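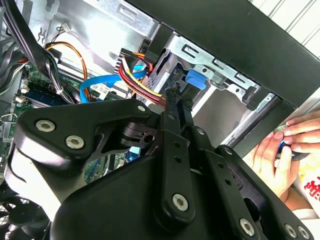 Data cable across the middle of the case, memory still on the board

Desktop towers: drive first or board first?
Forum: Refurb and Reuse > Teardown and Rebuild

slotlatch
9 September 2024
I'm writing the bench procedure for used office towers at Pretgate. Most of what we get is ex-lease, bought through Zokthorpe, and the June lot was 355 units. Every case has the same problem. The data cable and the main power harness both cross the opening between the board and the drives, so whatever you take out first, you work around them.

My draft order:

1. Side panel off, case flat on the bench, open side up. Discharge the supply (unplug, hold the power button).

2. Memory out, both latches opened fully. Processor out if it is being graded separately. Close nothing until the contacts have been looked at under a light. The slots and the bare socket should be readable at a glance before the case moves on, and the cable labels left where they are.

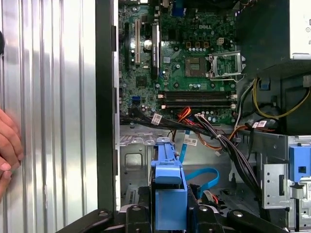 3. Data and power off the drive. Pull on the connector body only.

4. Drive out in its caddy. Record the serial before it leaves the bench.

5. Expansion card, then the supply, then the board if the case is being scrapped.

Does anyone do it differently, and does it save time?

mTorx
Drive before anything else. I would swap 2 and 4. If the unit fails grading on the drive you have handled the processor for no reason, and the processor is the part that costs you when it goes wrong. Socket pins don't survive a dropped screw.

slotlatch
A screw can be dropped at any step. With the processor out I can at least inspect the pins and fit a cover.

mTorx
Do you fit a cover?

slotlatch
When there are covers.

pell_v
We ran both orders at Fivedau for one intake, 979 machines, split by pallet. Drive first was faster. I don't have the times to hand, but the gap came from cable handling. With the drive gone, its data cable has a free end and can be folded back over the case wall.

grommet
Does anyone cut the ties on the harness? I inherited a procedure that says cut every tie and re-dress at rebuild. It takes longer than the rest of the job.
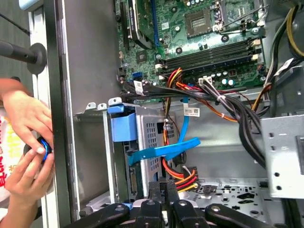
pell_v
Ties are worth keeping on any machine that is going to be resold. The factory positions are what hold the cables clear of the fan and let the side panel close, and no one on a rebuild line puts them back in the same spots. Look at the white one toward the right of the black bundle: it keeps the bundle together where it turns to go down the case wall. Cut that and the black cables will drift toward the drive cage, where the light blue data cable already takes up space with its flat loop. The red, orange and yellow wires branch off toward the drives on their own, so you can unplug them without touching the tie.

grommet
So cut only on scrap units. That works for me. What about the barcode labels on the cables? Ours get peeled.

pell_v
Leave them. The part number is the only quick way to match a replacement cable to the chassis.

mTorx
Agree on labels. Disagree on ties in general – I have seen plenty of factory ties pulled tight enough to put a kink in a data cable. If it is kinked, cut it and replace the cable.

pell_v
That is a fault repair, and it should have its own procedure.

Tianyou Hao
Caddies deserve a line of their own in step 4. Our practice at Chin is that the drive and its caddy travel as one item until the wipe is finished, and the caddy goes back to the same chassis model, since the rail fit varies between generations. The lift has to be straight up out of the case. With a blue caddy raised over the opening like this one, the parts to stay clear of are the two memory modules still in their slots and the bare socket with its bracket standing up. I would lower the bracket before moving any drive across it. That costs one motion and it removes the highest thing to catch on near the pins. 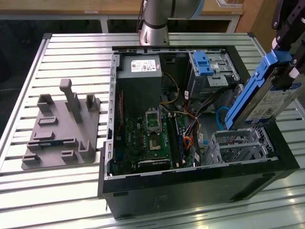

slotlatch
Power supplies are where I still lose time, and step 5 is too vague about them. I had the supply going out after the expansion card. On a layout with the supply in the upper left and its yellow, orange, red and black leads looping across the board toward the drives, it makes more sense to free all the leads first, lay them back over the supply, and only then go for the card at the bottom. I'll rewrite it that way. I'm also taking the bracket note. Revised order is drive, leads, card, memory, processor, supply, with the bracket down whenever the socket is empty.

mTorx
That is my order with extra steps.

slotlatch
It is your order for the drive. Memory still comes out before the processor.

grommet
Is there a reason for that? I do them the other way on the four-slot boards and haven't had trouble.

slotlatch
Clearance for fingers at the lever end. On some boards it makes no difference.

pell_v
Run 2 pallets each way and post the times.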